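**Progress note to Paraschiva Bălan, for the Skostmont arm (November)**

Hello Paraschiva,

Sorry this is a week behind! I wanted the new fingers on before I wrote, and they went on last night at the Munteanu workshop, so you get proper news instead of excuses.

Money first. Of the 658 you gave us, I've spent 444. Most went on the two wrist motors, and another 50 went on the small camera and its cable (second-hand from a chap in Eltgate, and it works fine). I'd like to keep the rest back for a spare motor, if you're happy with that.

The arm itself is coming on. It now gets to the same spot time after time, which it certainly didn't in summer, and the wobble at the elbow has gone now that I've changed the bracket. What I'm on at the moment is lining up with an edge: one finger either side, then close. Pale things are hard work for the camera, especially when everything goes a bit soft up close, so I've been fiddling with the lamp most evenings.

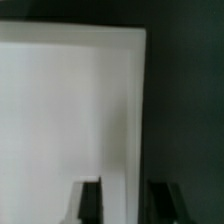
*Wrist camera view: one finger in front of the white face, the other out past its right-hand edge.*

The software side (I'm calling it Ukitz, don't ask) finds a strong upright edge quite happily. Guessing how far away it is, well, that's another matter, and I've had 80 tries logged so far with plenty of misses among them. I'll send the log over once I've tidied my spelling.

Next up is softer padding for the fingertips and a stop button I can reach without climbing over the bench. Could you let me know about the spare motor before I order?

All the best, and thank you again!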